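Kokton Supper Club
Minutes of the March planning meeting
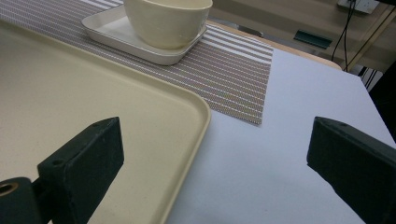 Present: Corina Văduva (chair), Relu Nedelcu, Laurențiu Manole, Lenuța Mihăilă, Martti Kettunen (minutes)
Started at 6:40 p.m. in the upstairs room at Venckus.

1. Last meeting's minutes
Approved with one change. Under "Desserts," the walnut roll was Lenuța's and the poppy seed roll was Corina's. The minutes had them the other way.

2. Money
Relu gave the balance as $719 after the February supper. The hall fee for the spring supper has not come out of that yet. Ikari has sent an invoice for $274 for rice, dried beans, paprika and oil. Corina asked if the oil was the large can or the two small ones. It was the large can. Payment approved.

Relu would like receipts within a week of shopping. He is still missing Laurențiu's from the butcher. Laurențiu thinks it is in his car.

3. Spring supper menu
Long discussion. The main dish last spring was stuffed cabbage and we ran short on the second seating. Lenuța wants to do it again with smaller rolls, two to a plate, and put more rice in the filling. Laurențiu would prefer a bean and smoked pork stew, which can be made the day before and holds well on a low burner. Martti pointed out that the stew needs only two people in the kitchen, while the rolls took six of us most of a Saturday.

Voted 3 to 2 for the stew. Lenuța will still make one pot of cabbage rolls without meat for those who asked for a meatless plate.

Sides: polenta, sour cream, pickled peppers. Corina has 11 jars of peppers left and will bring all of them. Bread from the Trillix bakery as before, sliced there if they will do it at no charge. Last time the slices were too thick and a lot of half-eaten bread came back.

Dessert: apple cake in sheet pans, cut into squares. Relu's recipe, with less cinnamon than in February. Martti to bake two, Relu to bake four.

4. Polenta
The February polenta was lumpy and had set hard by the second seating. Laurențiu says the water was not at a full boil when the cornmeal went in. Lenuța says it was the wrong grind. Agreed to make it in two batches, one for each seating, with the coarse meal from Ikari. Lenuța and Laurențiu will do a test batch together at her house on Monday and report by email.

5. Tickets
Price stays the same. Children under six free. Corina will have the tickets printed, with the two seating times in larger type. Several people came at the wrong time in February.

6. Recipe booklet
Martti has 22 recipes typed. Nine still have no oven temperature and four say "bake until done." He will send these back to the people who wrote them. The quote for printing is $553, or $700 with a spiral binding. Relu does not want to spend most of the balance before the supper. Corina likes the spiral binding for a cookbook because it lies flat on the counter. Held over until we know what the supper brings in.

Spelling of dish names: original language first, English in parentheses.

7. Other business
The large ladle is missing again. Please check at home.
Corina reminded everyone to put names on lids as well as pots.
Laurențiu asked if we could try a fish supper in the fall. To be put on the agenda for next time.

To do
Relu: pay Ikari, confirm hall
Corina: tickets, peppers
Laurențiu: butcher receipt, order smoked pork
Lenuța: polenta test, meatless rolls
Martti: recipe queries, call Trillix about slicing

Ended 8:15 p.m.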